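보낸 곳: 가노라(Ganora) 꾸러미 교환 메일링리스트
제목: Re: [ganora-box] 상자 안 채우는 순서, 그리고 빈 봉지 문제

급하게 답 씁니다. 점심 전에 나가봐야 해서 문장이 좀 토막토막일 거예요. 아래 인용은 필요한 데만 남기고 잘랐습니다. 원글은 아카이브에 다 있어요.

2020년 4월 6일, 목록에 올라온 글:

> 안녕하세요, 이번 회차 처음 참가합니다. 상자는 안내문대로 뚜껑 따로 있는 걸로 샀는데
> 막상 물건을 늘어놓으니 어떻게 넣어야 할지 모르겠어요. 인형이 제일 크고, 과자는
> 봉지째 넣으면 붕 뜨고요. 다들 어떤 순서로 넣으시나요?

순서. 저는 무조건 단단한 것부터. 단단한 게 없으면 무거운 것. 과자 봉지는 거의 공기라서 맨 밑에 깔면 위에 뭘 올리든 꿀렁거려요. 인형은 제일 나중이 아니라 중간입니다. 처음에 저도 인형을 맨 위에 예쁘게 앉혀놨다가 뚜껑이 안 닫혀서 머리를 꾹꾹 눌렀던 적이 있어요. 받은 분이 사진을 보내주셨는데 인형 얼굴이 납작... 죄송했습니다 그때.

인형은 옆으로 눕혀서 모서리 쪽에. 봉제인형은 모서리를 채우는 데 최고예요. 종이 완충재 따로 살 필요 없음. 둥근 빵 모양 같은 건 더 좋고요. 구석에 밀어넣으면 알아서 모양이 맞습니다.

그리고 시작하기 전에 식탁을 한번 싹 치우세요. 상자를 식탁 안쪽에 놓고, 넣을 것만 앞쪽에 늘어놓고. 저는 식탁매트를 그냥 깔아둔 채로 합니다. 매트 위는 "들어갈 것", 매트 밖은 "아직 모르는 것". 이렇게 나눠두면 헷갈리지 않아요. 의자도 밀어넣고 서서 하세요. 앉아서 하면 상자 바닥이 안 보여요.

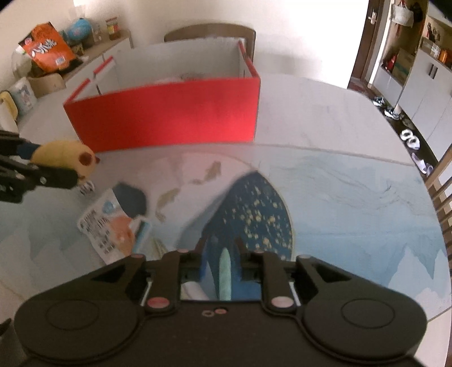 과자 봉지 얘기 계속. 빈 데 끼워넣을 때 봉지 윗부분 접는 분들 계신데, 접지 마세요. 접은 자리가 터집니다. 지난 7월 회차 때 제 상자가 그랬어요. 도착하니까 가루가 인형 털 사이사이에 다 들어가 있었다고. 봉지는 세워서 벽에 붙이는 게 제일 낫습니다. 인쇄된 면이 바깥으로 오게 하면 열었을 때 보기도 좋고.

> 그리고 포장지를 다 벗기고 넣는 게 좋을까요, 그대로 넣는 게 좋을까요?
> 인형이 비닐에 하나씩 들어 있는데 비닐 부피도 은근히 크더라고요.

이건 목록에서 옛날부터 의견이 갈려요. 제 방식만 적습니다.

인형: 겉비닐 벗김. 라벨은 안 뗌. 절대 떼지 마세요. 작은 천 라벨에 세탁 표시가 붙어 있는 경우가 있고, 모으는 분들은 라벨 없으면 꽤 서운해하십니다. 걸이용 종이 태그는 구겨질 것 같으면 떼서 따로 봉투에 넣어도 됨.

먹는 것: 개별 포장 그대로. 뜯은 흔적 있으면 아예 빼세요. 본인은 깨끗하게 다시 닫았어도 받는 사람은 모르는 일이에요. 유통기한 적힌 면은 가리지 말 것. 스티커 붙이시는 분들, 글자 많은 쪽엔 제발 붙이지 마세요. 알레르기 있는 분이 성분표를 못 읽어서 통째로 못 드신 적이 있습니다.

육류 들어간 것: 닭가슴살 간식 같은 것도 포함입니다. 중국 마트에서 산 건 포장이 전부 한자라 넣는 쪽도 뭔지 잘 모르고 넣는 경우가 있는데, 鸡胸肉이라고 써 있으면 닭가슴살이에요. 국내끼리 주고받는 건 상관없고, 해외로 가는 상자는 뺍니다. 나라마다 규정이 다르고 저도 다 모릅니다. 애매하면 빼고 그 자리에 인형 하나 더.

그릇, 숟가락 이런 것: 신문지 말고 손수건이나 양말로 싸세요. 그럼 싼 것도 선물이 되니까. 양말은 새 걸로요. (당연한 말 같지만 한 번 있었어요.)

그리고 제일 큰 문제, 벗겨낸 비닐. 이걸 어디다 두느냐. 쓰레기통까지 왔다갔다 하다 보면 꼭 하나씩 바닥에 흘리고, 식탁에 그냥 두면 넣을 물건이랑 섞여요. 저는 실제로 빈 봉지를 넣어 보낸 적도 있습니다. 빵빵해 보여서 안에 든 줄 알았어요. 받은 분이 많이 웃으셨다고...

그래서 요즘은 상자를 하나 더 펴놓고 거기다 껍데기만 몰아넣습니다. 뚜껑 열어서 한쪽에 치워두고, 비닐이든 봉지든 나오는 족족 던져넣기. 다 끝나면 거기서 재활용 되는 것만 골라냅니다. 뽀얀 비닐은 비닐끼리, 은색은 일반으로 가는지 동네마다 다르니까 확인하시고요.
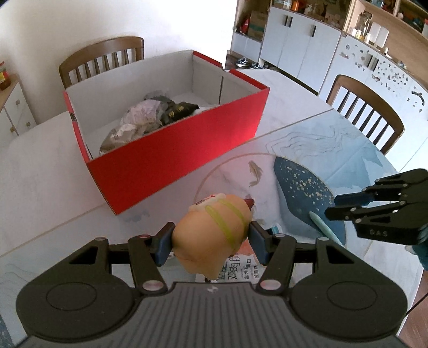 주의. 껍데기 상자랑 보낼 상자가 똑같이 생기면 안 됩니다. 같은 색 같은 크기로 두 개 펴놓으면 백 퍼센트 헷갈려요. 똑같은 것밖에 없으면 한쪽 모서리에 종이테이프라도 붙이세요. 테이프는 시바타(Shibata) 종이테이프가 떼어도 자국이 안 남아서 저는 그걸 씁니다. 빨간 상자에 붙였다 뗐는데 색이 안 묻어났어요. 다른 건 써봤더니 빨간색이 같이 벗겨져서 상자 하나 버렸고요.

빨간 상자 얘기 나온 김에. 겉이 빨갛고 안이 하얀 거 쓰시는 분들이 많던데 안쪽 흰 벽에 때가 진짜 잘 탑니다. 손 씻고, 핸드크림은 바르지 말고 시작하세요. 초콜릿 든 건 종이 한 장 덧대고. 얼룩이 생기면 물티슈로 문지르지 말고 지우개요. 물티슈는 종이가 일어나요. 지우개도 세게 하면 일어나긴 합니다. 살살.

> 무게는 어느 정도까지 괜찮은지, 그리고 보내는 건 각자 택배로 하면 되는지도
> 궁금합니다. 안내문에 원스테드 접수라고 돼 있는데 그게 뭔지 잘 모르겠어요.

원스테드(Wunstead)는 모아서 한번에 보내주는 접수처예요. 국내는 각자 택배로 보내셔도 됨. 해외만 원스테드로 모읍니다. 국내인데 원스테드로 보내시면 괜히 돌아가요. 며칠 더 걸립니다.

지금 회차 신청이 155명이고 그중에 해외로 가는 게 19개입니다. 해외분은 겉상자를 하나 더 씌워야 해요. 예쁜 상자에 바로 송장 붙이지 마세요. 송장 뗄 때 다 찢어집니다. 겉상자는 세 변 합이 아니라 제일 긴 변을 봅니다. 제일 긴 변 40센티까지. 이걸 넘기면 접수처에서 도로 가져가라고 해요. 저번에 길쭉한 인형 넣으신 분이 그래서 다시 싸셨어요.

무게는 2킬로까지. 집에 저울 없으면 체중계로 사람이 들고 잰 다음 빼면 됩니다. 정확하진 않은데 넘는지 안 넘는지 정도는 알아요. 아슬아슬하면 음료나 젤리부터 빼세요. 젤리가 생각보다 무거움.

> 마지막으로, 받는 분 취향을 잘 모르는데 인형을 넣어도 될까요? 어른이신 것 같아서요.

넣으세요. 어른들이 더 좋아합니다. 취향 카드에 "봉제인형 사양" 체크돼 있는 경우만 빼고. 카드 뒷면에 있어요, 앞면만 보고 넘기는 분들이 많아서 한번 더 적습니다. 뒷면!

동물 인형이 무난하고, 음식 모양도 요즘 많이들 넣으세요. 만두인지 빵인지 모르겠는 것도 귀엽기만 하면 됩니다. 옷 입은 인형이면 옷이 벗겨지지 않는지 한번 당겨보시고. 발이나 꼬리처럼 덜렁거리는 부분은 안쪽으로 접어서 넣기. 뚜껑에 끼면 그 부분만 눌린 자국이 오래 가요. 저희 집에 있는 것도 한쪽 발만 납작합니다 아직도.

크기는 손바닥만 한 것 둘이 큰 것 하나보다 낫습니다. 이건 순전히 넣기 편해서. 큰 것 하나면 나머지를 전부 그 주위로 돌려 넣어야 되고, 뚜껑도 인형 배에 걸려요.

아 그리고 카드(편지)는 맨 마지막에, 제일 위에. 밑에 깔면 과자 다 먹을 때까지 못 찾습니다. 한 줄만 써도 돼요. 매번 편지가 제일 어렵다는 분들이 계신데 "이건 제가 먹어보고 맛있어서 넣었습니다" 정도면 충분합니다. 어느 과자인지만 적어주시고요.

닫기 전에 한번 흔들어보세요. 소리 나면 어딘가 빈 겁니다. 양말이나 티백으로 메우고 다시 흔들기. 저는 보통 두세 번은 다시 열어요. 열 때마다 순서 바꾸고 싶어지는데 참으세요. 그러다 밤 새웁니다.

상자 못 구하신 분들, 겔티마르(Geltimar) 문구 2층 포장 코너에 있습니다. 온라인엔 빨간 게 품절이라고 뜨는데 매장엔 있었어요. 제가 갔을 때 기준. 전화해보고 가시길. 뚜껑이 좀 뻑뻑한 편이라 새 상자는 몇 번 열었다 닫았다 해서 길을 들이세요. 안 그러면 받는 분이 여실 때 확 빠지면서 안에 든 게 쏟아져요.

식탁매트 어디서 샀냐고 전에 물어보신 분, 답 늦어서 죄송합니다. 고래랑 산 그려진 하늘색 말씀이시죠? 저도 교환 상자로 받은 거라 산 곳은 몰라요. 그때 보내주신 분이 이 글 보고 계시면 목록에 좀 알려주세요. 닦기 편해서 하나 더 사고 싶습니다.

빠뜨린 거 있으면 저녁에 다시 쓸게요. 해외분 주소 양식은 파일 보관함에 새로 올렸고, 예전 양식은 우편번호 칸이 짧아서 잘리니까 쓰지 마세요. 이미 예전 걸로 보내신 분은 우편번호만 답장으로 주시면 제가 고쳐 넣겠슴니다. 전체답장 말고 저한테만요. 주소가 목록에 다 뿌려집니다, 부탁드려요.

그럼 나갑니다.

--
ganora-box 메일링리스트
수신을 멈추려면 제목에 "해지"라고만 써서 목록 주소로 보내주세요.
지난 글과 양식은 파일 보관함에 있습니다.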